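Tromodach Teaching Room – Station Check Before Demonstration Recording
Bench: Kitchen appliances
Checked by: Higinio Tlapale
Day: Monday

1. Emergency stop within reach of the operator's chair
Result: Pass
Comment: Tested from the chair and from the door. The arm held its position both times.

2. Hand-guiding mode, force limit
Result: Pass
Comment: Limit set to 30 newtons. Staff guiding the arm by hand must keep their fingers clear of the gripper linkages.

3. Remote control link
Result: Pass with remark
Comment: Delay measured at 40 milliseconds. The left controller dropped out once during warm-up and was paired again. To be replaced if it recurs.

4. Cables and floor
Result: Fail, corrected
Comment: The supply cable crossed the operator's walkway. It has been re-routed behind the bench and taped.

5. Gripper and wrist camera
Result: Pass
Comment: Finger fixings tight. Lens cleaned.

6. Appliance and work surface 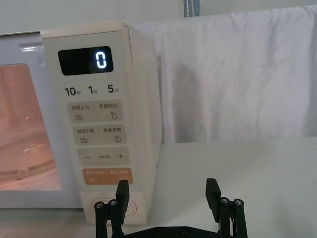 Result: Pass with remark
Comment: Operators are to agree the order of key presses before taking control, and to say each one aloud during the first attempt. The labels on the microwave panel are in Chinese, so anyone who does not read it must have the translated key list at hand. Approach the lower controls slowly – the orange key and the dial below it can be hidden behind the left finger in the wrist view.

7. Storage
Result: Pass
Comment: Space remains for 1,210 demonstrations. Failed attempts are to be kept and marked as such.

8. Operator rest
Result: Pass
Comment: Break of 5 minutes after each block, entered in the Elell log.

Station released for use. Item 3 to be checked again before the afternoon session.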